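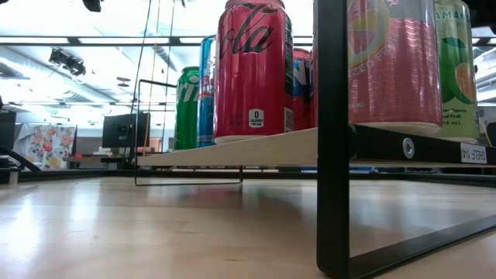

Builders at the Ferngate shared workshop have moved their shelf-picking arm, Plestodon, from foam blocks to full-size beverage cans, according to a build log posted on 24 December 2024.

The arm is a tabletop unit assembled by Irfan Tanoli and Lesia Semeniuk. Work started in September. The goal is a machine that can take a named can off a small display shelf, set it on the table, and put it back in the same slot facing the same way.

The test shelf has a black metal frame and a light wooden board, and carries the tag SHELF-14. The current set mixes red, blue, green and pink cans, Coca-Cola and Sprite among them. The cans stand upright in a row on the board, and the frame's vertical post comes between part of the row and a low viewpoint.

That post accounts for most of the recent changes. With a single low view, the detector treated a can split by the post as two narrow objects and returned two grasp points, neither of them usable. Semeniuk rewrote the matching step so that fragments on either side of a known frame member are merged before a grasp is planned. The frame geometry is measured once and stored with the shelf tag.

Glare was the second problem. The tabletop is glossy and reflects the ceiling lights. Reflections were being picked up as can rims until the team masked everything below the height of the board.

Training used 4000 labeled stills, all taken in the workshop. In the latest run of 100 picks, the arm completed 67 and failed 33. Most failures were logged as slips during the lift. The rest were refused grasps, where the planner found no clear approach between neighboring cans. Returns to the shelf were not scored in this run.

The gripper is the next item. Fedir Zinchenko is printing a set of fingers with a deeper curve and a softer pad, and expects to fit them after the holiday closure. The present pads were sized for the foam blocks and touch a can along a narrow strip only.

Control code and the finger drawings are in the workshop's shared folder. Wiring notes are still incomplete. Members who want bench time near the rig should check the board with Uliana Ostapchuk, as it will stay set up through the next 2 test sessions.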